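3.2 Simulated demonstrations

We collected 3000 episodes in the Sestlow simulator and kept 900. That ratio alone should worry anyone who treats rendered data as cheap.

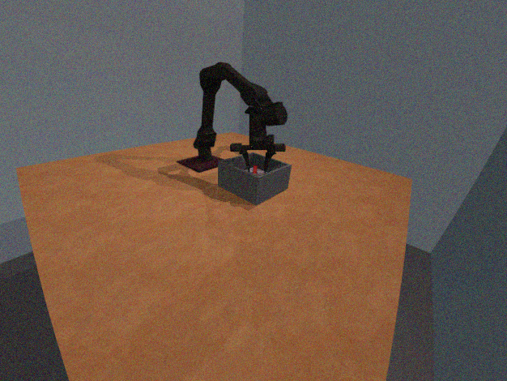

Figure 6. Simulated arm with its gripper over the open gray box.

Variety is thinner than the episode count suggests. Plain walls and a flat orange tabletop – even with grain added – may teach a policy little about clutter.

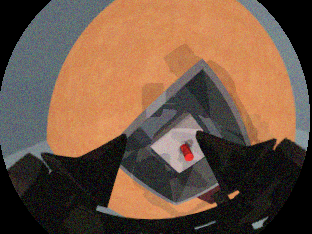 Metmont reports gains from adding views. We doubt that 1000 more episodes of this kind would tell us whether those gains survive on hardware.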